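Betreff: Re: [Orgelfreunde] Motor aus beim Umblättern?

Hallo zusammen,

> Unsere Hausorgel von Stodex (Traktur elektrisch, Laden aus den
> Siebzigern) macht beim Einschalten inzwischen mehr Geräusch als die
> Flöte 8'. Die Firma Kubíček würde die ganze Registersteuerung
> erneuern, aber das übersteigt unser Budget. Hat jemand so etwas
> schon mal Stück für Stück gemacht? Und lohnt sich das überhaupt
> bei nur 4 Registern?

Ja, ja und nochmal ja! Ich habe im März mit unserer kleinen Orgel in Tultuvico angefangen und bin immer noch ganz begeistert, wie viel Klang in so einem Kasten steckt, wenn man ihn mal in Ruhe durchgeht. Vier Register sind überhaupt kein Argument dagegen. Ein gut intoniertes Gedackt trägt einen ganzen Abend, und dazu ein Prinzipal 2', der nicht schreit - mehr brauche ich für Pachelbel wirklich nicht.

Fangt bitte beim Wind an, nicht bei der Elektrik. Bei uns war der Balg an zwei Falten undicht, und das Gebläse lief ständig gegen das Leck an. Nach dem Neubeledern stand der Ton plötzlich still im Raum, auch bei vollgriffigen Akkorden. Ich habe drei Abende lang nur Quinten gespielt (meine Familie hat es ertragen). 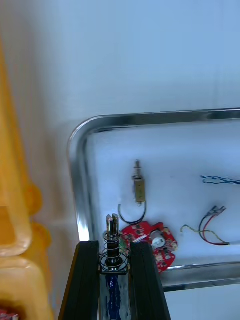

Magnet mit Feder und geschlitztem Stößel

Was die Registerzüge angeht: erst alle Kontakte reinigen, dann hören, dann über neue Teile nachdenken. Bei uns klapperte vor allem der Filz, der nach all den Jahren hart wie Pappe war. Neuer Filz kostet fast nichts und ist an einem Nachmittag geklebt. Wer das Gehäuse offen hat, sollte gleich die Pfeifenstöcke nachziehen, aber sachte und über Kreuz.

Zum Geld: Ich habe bisher 1148 Euro ausgegeben, davon das meiste für Leder und Leim. Mehr als 3000 will ich insgesamt nicht hineinstecken, und im Moment sieht es gut aus. Das Leder kam von Retier, sehr gleichmäßig gespalten, würde ich sofort wieder nehmen.

Und die Stimmung! Wenn ihr sowieso alles anfasst, probiert doch eine milde ungleichstufige. Wir haben jetzt Neidhardt drauf, C-Dur leuchtet richtig und E-Dur geht trotzdem noch. Auf einem so kleinen Instrument ist das schnell gemacht und auch schnell wieder zurückgestimmt, falls jemand im Haus protestiert.

Schreib doch mal, welche Mensur euer Gedackt hat und ob die Spunde noch dicht sitzen. Meine Tabelle mit den Winddruckmessungen schicke ich auf Wunsch gern herum.

Viele Grüße aus der Werkstatt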